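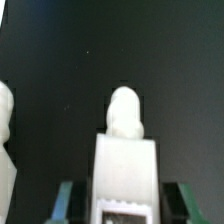 Cell Operator, Kitting and Fixturing (Bakke line)

Employer: Dukuvell
Site: Grititz plant, Building C
Hours: full time, two rotating shifts
Reports to: shift lead, Kitting
Start: December

About the position

Dukuvell assembles and ships kits of small molded parts for customers in building controls and lab equipment. Until last year all kitting at Grititz was done by hand at benches. The Bakke line is the first section of the department where part of the picking and placing is done by robot arms. It now runs 2 cells. A bench crew continues to work next to the line and handles every part family that has not been moved over.

We are hiring cell operators for the Bakke line. The work is partly the same as bench kitting and partly new. Applicants should read the section on what has changed before applying, in particular if they have worked in hand kitting here or at another site and expect the same day.

What the line does

Each cell has one arm with a two-finger gripper and a small camera mounted near the gripper. The arm picks light plastic blocks and housings from a work surface, moves them to a fixture or panel, and sets them down in a fixed orientation. Setup blocks carry printed square markers. The cell reads the markers to work out where the block is and how it is turned. Customer parts carry no markers and are located by shape.

Jobs are loaded and tracked in Ullon, our in-house work order software. Ullon holds the pick list, the placement limits for each part family, and the record of every stop. Target output for the line is 400 kits per shift. The target belongs to the line and is not split by operator.

What has changed for the people on the floor

Bench kitters used to pick, orient, check and pack. On the Bakke line the first two steps are done by the arm for the part families that have been released. Operators still check and pack. In place of picking, they do the following:

Setup. Clean and load the work surface, fit the fixture for the job, confirm the gripper fingers match the part family, and run the setup blocks through one full cycle before the first customer part.

Stops. The arm stops when it cannot find a part, when a grip reading is outside limits, or when a part is set down at the wrong angle. The operator goes to the cell, puts it in hold, looks at the last camera view, clears the cause and enters a stop code. Most stops are short. A stop with no clear cause goes to the cell technician.

Teaching placements. For a new part family, the operator works with the cell technician to move the arm by hand-held control through the approach, the grip and the release. This takes patience and a steady hand. Close-in camera views are soft at short range, and the operator has to judge alignment from edges and markers that are not always sharp.

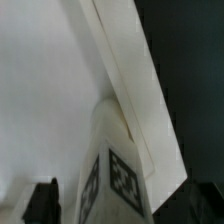
The final approach is taught at low speed and repeated until the technician signs it off in Ullon. Operators who taught a placement are asked to be on shift for its first full run, where the schedule allows it.

Walking distance is lower than at the benches and standing time is higher. Repeated finger and wrist work is lower. Screen time is higher, and so is the amount of waiting, which some former bench kitters have found harder than the work itself. Noise is about the same as in the rest of Building C. Talking across the bench is not possible during a run in the same way as before, as the operator faces the cell. Crews rotate between line and bench for this reason, and the rotation is fixed in the shift plan.

No bench position was cut when the line opened. Two bench kitters moved to the line at their own request and kept their grade. Further part families will be moved over as placements are released, and we expect the number of bench hours to fall over time as people retire or transfer. Applicants should know this when choosing between the cell operator and bench openings, which are advertised separately.

Use of camera and stop records

Cameras in the cells are aimed at the work surface and the gripper. Hands can appear in a view during setup and clearing. Views are kept with the stop record and are used to find the cause of stops and to improve placements. They are not used to rate individual operators. Stop counts are reported by cell and by part family. Operators can open the record of any stop on their own shift and can add a comment if they think the code is wrong. Comments are read at the shift handover.

Duties

Run one cell per shift under the direction of the shift lead, including setup, changeover and end-of-run cleaning.

Check kits against the pick list and pack them to the customer instruction.

Clear stops following the posted procedure. Hold and lockout steps are required every time, including for a part that is within easy reach.

Inspect gripper fingers, marker faces on setup blocks, and the camera window at the start of each shift. Worn or scratched markers are a common cause of false stops. Replace the block and log it – do not wipe markers with solvent.

Work rotation shifts at the kitting bench.

Take part in teaching new placements after completing cell training.

Write a short handover note at the end of each shift. The note covers open stops, parts set aside and anything changed on the fixture.

Required

Experience in kitting, assembly, packing, machine tending or similar floor work.

Ability to read a pick list and a simple dimension drawing.

Ability to tell small molded parts apart by shape and orientation. Many of our parts are white or off-white, and left and right versions can differ by one notch.

Comfort with a touch screen and with entering short written notes in English.

Ability to stand for most of a shift and lift full totes from floor to bench height with or without a lift aid. Requests for adjustments to the workstation are handled at the interview stage.

Willingness to work both shifts. The early shift starts at 6:00 a.m. and the late shift at 2:00 p.m. Rotation is every second week.

Useful but not required

Prior work with robot arms, cobots, CNC machines or vision inspection.

Basic knowledge of coordinate frames and offsets.

Experience training coworkers.

No programming is part of this job. Changes to the cell program are made by the cell technicians. Operators who want to move in that direction can apply for the technician track once they have logged 1000 hours on the line. The track includes paid class time and ends with an internal test.

Training

New operators begin at the bench, learn the part families by hand, and then shadow an operator on a cell. We keep this order for external hires who already know robot arms as well. An operator who has packed a kit by hand will usually spot a bad placement sooner than the software does, and the placement limits in Ullon were set with help from the bench crew.

Cell training covers hold and lockout, the hand-held control, setup blocks, stop codes and clearing. It is paid at the full rate. Sign-off is done by a cell technician and the shift lead together. An operator who is not signed off can repeat the training or remain at the bench at the same grade.

Pay and conditions

The position is paid on the Grititz production scale, grade for machine operators, with late shift premium. Placement within the grade depends on experience. There is no piece rate and no output bonus on the Bakke line. Health coverage starts with the first full month. Work shoes and safety glasses are supplied, including prescription lenses.

How to apply

Send a resume or a plain list of past jobs with dates to the Grititz personnel office, or hand it in at the Building C front desk. State "Cell Operator, Bakke" and whether you are also applying for the bench opening. A cover letter is not needed. Current Dukuvell employees apply with the internal transfer form and should tell their shift lead before the interview.

Interviews are held on site and include a floor visit during a run. Candidates are asked to sort a tray of mixed parts by hand and to load a set of blocks onto a stopped cell. There is no written test. Wear closed shoes and leave rings and bracelets at home or in a locker. Candidates will be able to speak with operators from the line and from the bench without the shift lead present.

Applications are reviewed as they arrive, and the posting stays up until the openings are filled.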